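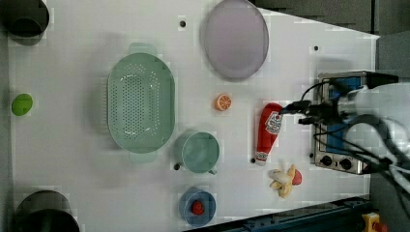 The night Neagu wrestled for 57 minutes and lost anyway

Jan 31, 2019

OK quick one, I have to leave for work in a bit and I've been promising this post since August. Some of you asked in the comments about the Wasen shows. I've got the old programs out on the bed right now, there's a coffee ring on one of them and it's mine, sorry.

Background for anybody new. Wasen was the little hall where I saw most of my wrestling as a kid. Capacity 600 if you counted the balcony, and they always counted the balcony. Folding chairs. Terrible sound. Ring announcer was Arnout Koster, who pronounced every hometown like it was a disease. I loved him. Still do his voice when I read out the mail.

The promotion was called Paslow. Small outfit, monthly shows, ran maybe longer than it should of. They had three titles and only ever cared about one.

Who Neagu was

Just Neagu. No first name on the poster, no nickname, no robe. Black boots, black trunks, towel. Came out to no music for the first year and then to some awful organ thing. He was not big. He worked the left arm. That was the whole act, he'd get hold of your left arm in the first minute and you did not get it back. People around me hated it at first. Grown men yelling at him to do something. He WAS doing something.

My aunt Tamara Pîrvu took me to all of these because my parents wouldn't. She sat with her coat on and her bag in her lap the entire night, every show, like she was waiting for a bus. But she got Neagu before anybody in our row did. "Watch the wrist," she'd say. So I watched the wrist.

The match

Teemu Kokkonen was champion. Tall, blond, good dropkick, everybody's favorite including mine. He'd beaten Neagu twice already, both times quick, both times with that bridging suplex of his. So the third match gets made two out of three falls with a 60 minute limit and I remember thinking, well, that's Neagu done.

First fall took forever. I mean that in a good way. Kokkonen kept going for the suplex and couldn't lock his hands, because the left arm was already shot. He'd get him halfway up and just drop him. Three times, four. Then Neagu rolled through on one, got the arm again, and Kokkonen tapped in the middle of the ring. Dead quiet. Then one guy in the balcony clapping, then a few more.

Second fall, Kokkonen got it back with a dropkick and a plain old small package. Fast. Place went nuts. I stood on my chair, Tamara pulled me down by the belt.

Third fall is the one I think about. Neither of them could stand up properly by then. Kokkonen was throwing elbows with the wrong arm, and they looked bad, and that made it better. Nobody in that company ever sold a body part for more than 10 seconds and here's the champ doing it for most of an hour. Neagu had the hold on twice. Kokkonen made the ropes twice. Second time he got there with his foot and Neagu argued with the referee, one second, turned his head, and that was it. Suplex. One-armed, no bridge, just fell on him. Three count.

57 minutes. Koster read out the time and his voice cracked, I swear.

After

Here's where I get annoyed. You'd think they'd build the next year around it. They didn't. Neagu was in tag matches two months later, teamed up with a guy in a bee mask. Kokkonen lost the belt to somebody's nephew and went off to do boat sales, or so the story goes, I never got that confirmed. Paslow ran a handful more shows and stopped. No announcement. The poster in the hall window just stayed up until it faded.

No tape either that I know of. Irina Onu, who ran the fan newsletter (the Cestasness, don't ask me what it means, she never told anyone), wrote up the match across four pages and that's pretty much the only record. She gave it her highest rating and then spent a whole paragraph complaining about the parking. I have issue one through nine. If anybody has ten PLEASE email me, I'll pay postage both ways.

Aurelia Oprea wrote in after my last post to say she was there too, on the other side of the hall, and that she remembers the first fall ending on a choke and not the arm. Aurelia I love you but no. It was the arm. Irina's writeup says arm. Tamara says arm. I'm willing to be wrong about the bee mask, it may have been a wasp.

Couple of corrections while I'm here. Last time I said the Wasen balcony was closed for the tag tournament, it wasn't, that was the year after. And I spelled Kokkonen with one k in the middle through the entire post. Fixed.

The blog counter says 2066 visits, I think half of those are me checking the blog counter. Next post is the battle royal with the broken ring rope, if I can find my notes. Ok shoes, keys, gone.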